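Shares 14 | Comments 6

What the intake robot did to my mornings

A few of you wrote in after the last newsletter asking how things are going at the shop now that we've gone (partly) automatic, so I'm giving it the whole item this time. Get a coffee, I have thoughts!

Quick catch-up if you're new. Brikach is a shoe cleaning and repair shop, and until last April every pair that came through the door was tagged, logged and shelved by one of us. I did mornings. I'd get in, face a mountain of bags, and spend two hours writing tickets before I touched a single shoe. Then we put in the Torkeck line, a sorting arm with a short conveyor and a scanner on top. It reads the tag, takes its pictures, decides whether a pair goes to machine wash or to hand work, and drops it in the right bin. On a good day it handles 182 pairs, and it doesn't stop to complain about the smell (I did, constantly).

The washing cabinet came along a bit later and takes the plain canvas stuff, which used to be the most boring part of the job. I don't miss it one bit. My shoulders don't either.

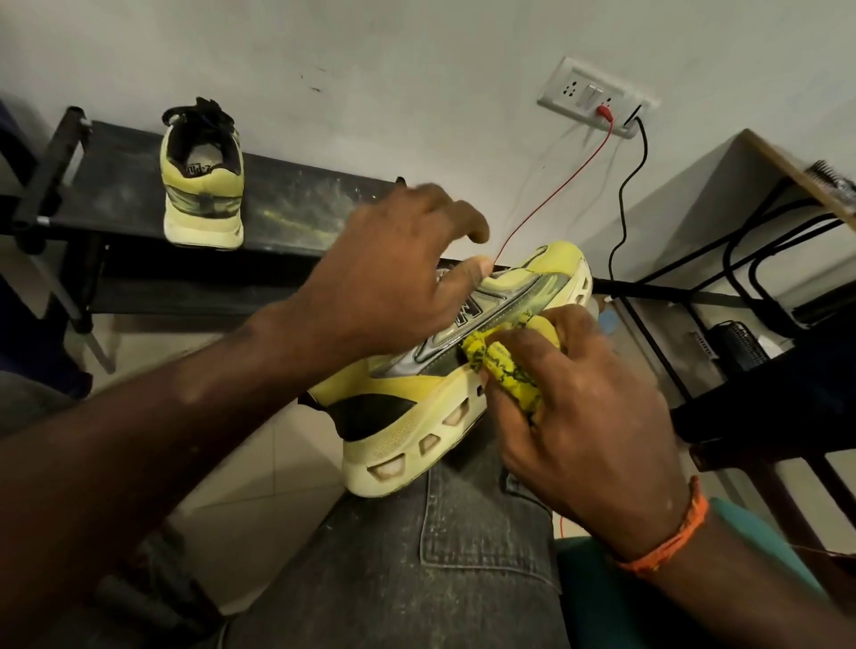 What's left for us is the fussy work. Mesh is the big one, because it snags and holds on to grime in a way the cabinet's brushes can't deal with, and anything with a chunky midsole full of cut-outs comes to a person too. So I spend most of my shift sitting down with a cloth and one shoe, turning it, wiping, turning it again. I like it more than I thought I would. It's slower, and you notice things, like a seam starting to lift or a heel that's wearing crooked, and you can tell the customer before it gets expensive.

Now the less cheerful part. Nobody lost a job over this, but two people moved to our Grosance counter when they'd have preferred to stay in back, and I won't pretend that went down easy. The other gripe is the screen. The system gives every hand job a target time, and for the first month it had one number for everything, suede boots and flip-flops alike. We pushed back, a lot, and now whoever is doing the cleaning can change the target before starting. That one fix did more for the mood in here than the new chairs did (the chairs are great too, thank you).

It also gets things wrong. It sent a pair of satin wedding shoes to machine wash in the fall, and I caught them with my hand practically on the start button. Since then we check the wash bin by eye before every load, so there's still a human in the loop, usually me, usually holding a sandwich.

Next up is the pickup app from Khương, which should text customers when their pair is done so we can all stop playing phone tag. If you'd like to try it early, reply to this email and I'll add you to the list.

Shares 14 | Comments 6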